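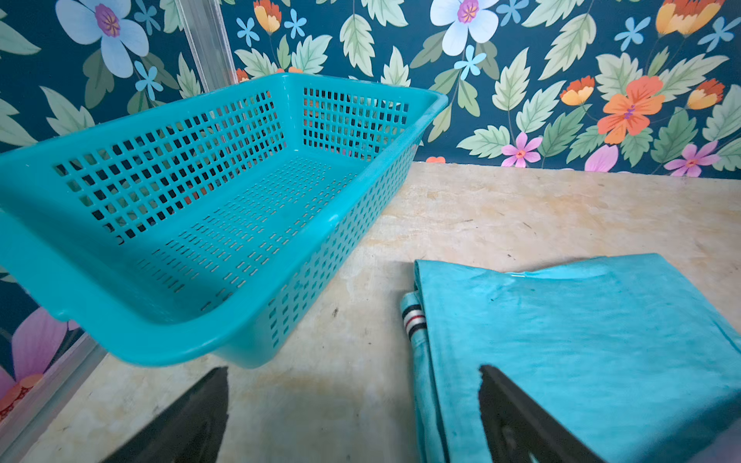 An empty turquoise basket, ready for filling.

The long way round to a tidy cupboard

I moved house in July with 371 books, two bicycles and a cupboard's worth of stuff I couldn't have named if you'd paid me. The books were easy. Books go on shelves. The cupboard came with me from Dundwood to Skalstead in nine bin bags, and for the first month I just shut the spare room door on it and went to the beach.

I've always been a keeper. My gran was one too – her kitchen drawers had string in them sorted by length, and a tobacco tin of fuses for plugs that hadn't been sold since before I was born. I used to think this was wonderful. I still do, a bit. But her house was big and mine is a first-floor flat with a sloping ceiling in the only room that could take a wardrobe, so something had to give.

A friend told me to do it all in a weekend. Order a skip, put the radio on, be brutal. I lasted until eleven in the morning. By then I was sitting on the carpet reading the instructions for a bread maker I gave away years ago, and there was more mess in the hall than when I'd started. So I went the other way and decided on seven minutes a day, every day, with the oven timer on. When it pinged I stopped, even if I had a sock in each hand.

You would think it couldn't possibly add up. I had my doubts, mostly in the second week, when I'd done nothing but phone chargers. (Why are there so many phone chargers? I have owned four phones in my life.) But the first bag went, then the second, and by September I could get to the window.

The rule I made for myself was that everything coming out of a bag had to go somewhere before the ping. Keep, give away, tip, or the dreaded fourth pile, which I called Ask Me Later. I let myself have one basket for that and no more. Once it was full I had to deal with it, and I'd strongly recommend this if you're the sort of person who can turn "later" into a decade.

What went in there was all sentimental, of course. Ticket stubs, a single roller skate, birthday cards from people I'd have trouble picking out of a crowd. The cards were the worst. I'd pick one up meaning to be sensible and then it would have a nice drawing on it, or somebody's loopy handwriting, and back it went. In the end I kept one from each person and recycled the rest, and I haven't missed a single one of them.

The giving away was much more fun than I expected! Skalstead has a swap shed down by the old harbour office, open most mornings, where you leave what you don't want and take what you do. The danger is obvious. I went down with a fondue set and came home with a different fondue set. I also came home with a very good coat, mind you, and I've worn it all winter.

Then there was the selling. I'd read one of those cheerful articles that says everyone has a small fortune in the loft, and I don't have a loft, but I thought I'd give it a try. I sold a camera lens, a tent, some board games and a mirror that took up more of the hallway than I did. By Christmas I had made £629. Most of it went on the boiler, which is the least exciting sentence I've ever written, but I was warm when I wrote it.

The photos took longest. Not the paper ones, there's only a shoebox of those. I mean the ones on my phone and on the old laptop, all 3,755 of them, a good half being car parks so I could remember where I'd left the car. I did them in bed with a cup of tea, same seven minutes, and found a whole holiday in Vudach that I'd clean forgotten. Rain every day, a guest house with a goose in the yard, and the best potato soup I've ever had. I've been trying to make it since. Mine comes out grey.

I'm down to the last bag now. It's been sitting by the radiator for three weeks and I know what's in it, which is probably the trouble: my old uni notes, and all the knitting I started and never finished. There's a jumper with one arm in there. I was fond of that jumper. I've half a mind to learn sleeves properly and wear it to the swap shed, once I've found the pattern, and the other needle.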